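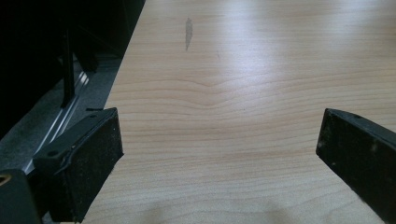
Par Naomi Mollel, le 12 octobre

Régler une pince à deux doigts tenue à la main avant la première série d'enregistrements

Ce tutoriel suppose que la pince est imprimée, montée, et que la caméra est fixée sur le corps. Si vous en êtes encore à l'impression, commencez par les notes de Pouran Kazemi sur le modèle Ollach, que nous utilisons à l'atelier de Calluldale. Les cotes données plus bas valent pour cette version.

Il vous faut une clé hexagonale, un réglet, un chiffon microfibre, du ruban de masquage et un plateau de table dégagé. Un bois clair convient bien : les doigts noirs s'y détachent nettement et le logiciel Fatum trouve leurs bords sans correction manuelle.

1. Nettoyer les doigts

Essuyez les faces internes au chiffon sec. La poussière s'y voit vite, sous forme de petits points clairs sur le noir mat. Pas d'alcool sur les patins souples, il finit par les durcir. Profitez-en pour passer le doigt sur les trous de fixation et vérifier qu'aucune tête de vis ne dépasse.

2. Contrôler le parallélisme

Fermez la pince lentement. Les deux faces doivent se toucher sur toute leur longueur. Si elles se rejoignent d'abord par la pointe, desserrez d'un quart de tour les vis du doigt gauche, fermez la pince à fond, puis resserrez en la maintenant fermée. Recommencez jusqu'à ne plus voir de jour entre les faces. J'ai dû m'y reprendre plusieurs fois sur notre deuxième exemplaire, dont le rail avait été monté trop serré en février.

3. Cadrer

Ouvrez la pince en grand et regardez le retour vidéo. Les deux doigts doivent entrer par les côtés, dans le bas de l'image, avec le plateau bien visible entre eux. Celui de droite peut être un peu coupé par le bord, pourvu que la pointe et la face interne restent dans le champ. Si vous perdez la pointe, inclinez la caméra vers le bas et resserrez le support.

4. Régler la lumière

Un plateau clair renvoie beaucoup. En haut à droite, sur le nôtre, le reflet blanchit le bois et une partie du veinage disparaît. Pour une simple vérification du cadrage, ce n'est pas gênant. Pour enregistrer, déplacez la lampe ou tournez la table, puis bloquez l'exposition. En automatique, elle change dès que la pince s'approche de la surface et le suivi décroche.

5. Choisir un repère

Fatum a besoin de détails fixes pour estimer le déplacement. Le veinage aide, surtout là où il ondule, mais il reste peu contrasté. Une petite marque sombre comme la trace grise de notre plateau est plus facile à suivre. Sur une table tout à fait unie, collez deux morceaux de ruban de longueurs différentes, hors de la zone de travail.

6. Étalonner l'ouverture

Lancez l'étalonnage, fermez complètement, attendez le signal, ouvrez complètement, attendez encore. Faites 15 cycles à vitesse régulière. Le fichier doit contenir au moins 3 000 images. Mon premier essai s'est arrêté à 1 669 et le logiciel l'a refusé : j'allais trop vite entre les positions. Gardez les mains et les manches hors du champ pendant toute la séquence.

7. Vérifier

Posez un cube en bois sur la table, saisissez-le, soulevez-le, reposez-le. La courbe d'ouverture doit former un palier net pendant la prise. Si elle tremble, reprenez à l'étape 4. Si elle glisse lentement, c'est en général le parallélisme.

Notez les réglages sur l'étiquette de la mallette Pritchard avant de ranger, avec vos initiales. L'étalonnage est à refaire après chaque démontage d'un doigt.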